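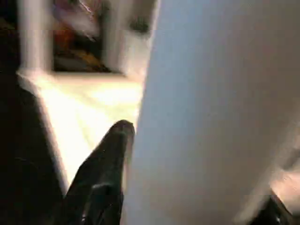

Pale surface at close range, Prekdale workroom.

BRASANCE KNITWEAR AND SWIM
Pre-dispatch inspection, Ikwood swim and tennis range
Site: Prekdale workroom and finishing floor
Stage: second visit, June
Inspected by: Bjarke Overgaard
Order size: 1077 pieces
Marks used: OK / NOT OK / NOT SHOWN. "Not shown" means I was told it had been done and was given nothing to look at.

1. FABRIC

1.1 Delivered cloth matches approved swatch
NOT OK. Navy is fine. The cream is a shade yellower than the swatch stapled to the order. I was told it would "settle". Cream jersey does not settle.

1.2 Stretch and recovery, swim jersey
OK. Pulled, held and released at both selvedges and the middle. Returned to the line each time.

1.3 Chlorine and salt water fastness
NOT SHOWN. A Bjarnason mill certificate was produced, but it covers the previous dye lot. The lot number on the rolls is different. Please stop sending me this certificate.

1.4 Fabric rested before cutting
OK according to the cutting book. The entries are all in the same pen and the same slant, so make of that what you like.

2. CUTTING AND MAKING

2.1 Pleats on tennis skirt, depth and spacing
NOT OK. Depth is right. Spacing drifts towards the left side seam and the last pleat has been squeezed in to make the waist measurement. Visible when worn, whatever the floor says about movement hiding it.

2.2 Swimsuit leg elastic
OK on the two smaller sizes. On the large the elastic has been cut to the medium length and stretched to fit. It will dig in. Marked NOT OK for large only.

2.3 Straps, bar tacks at front and back
OK. Good work, and better than last visit.

2.4 Lining caught in side seam
NOT OK. 19 pieces set aside. The supervisor's view is that these were the only ones. They were all in the first boxes I opened, which does not fill me with confidence about the boxes I didn't.

2.5 Loose threads trimmed
OK, mostly. See 2.1 for the skirts, where they have bigger worries.

3. NEEDLES, BLADES AND METAL

3.1 Broken needle log kept, all fragments taped in
NOT OK. 4 entries this month, three with a complete needle taped beside them. The remaining one says "tip found, thrown away". A tip that was thrown away counts as a missing tip. The whole bundle from that machine to go back through the detector.

3.2 Metal detector checked with test card at start of shift
NOT SHOWN. Asked to see it done. The card was in a locked drawer and the key was with someone at lunch. Record sheet was nevertheless filled in up to the end of the afternoon.

3.3 Snips tethered to benches
OK.

3.4 Guard on band knife
OK. Down and in use. Cutter wearing the mesh glove without being asked.

4. PRESSING

4.1 Press temperature suits fibre
OK for cotton skirt. For the swim jersey the dial was set correctly, but there is shine on the inside of several hems, so it was not always set there. NOT OK until the shiny ones are pulled out.

4.2 Steam hoses, condition
NOT OK. Hose on the end press is wrapped in tape at the joint. Same tape was noted at the first visit and described then as temporary.

4.3 Clear floor behind presses
OK at 10.30. Less so after the morning delivery.

5. LABELS AND PACKING

5.1 Fibre content label agrees with cloth
OK.

5.2 Care label
NOT OK. The skirt says "wash at 30", the swimsuit says "hand wash only" and the swing ticket for both says machine washable. Brasance need to choose one for each garment and tell the printer.

5.3 Suffocation warning on polybags
OK, all sizes.

5.4 "Made to last" ticket
No box on the form for this. I'd like to know who tested it and for how long. Nothing in the file supports it.

RESULT
Not passed. Navy swimsuits in the smaller sizes may go once 1.3, 2.4, 3.1, 3.2 and 4.1 are cleared. Everything else stays in Prekdale.

Comment from the workroom: "All points noted and already being dealt with."

Inspector's reply: The same sentence was written on the last form. I will want the new mill certificate, the detector sheet and the replaced hose in front of me before I sign.

B. Overgaard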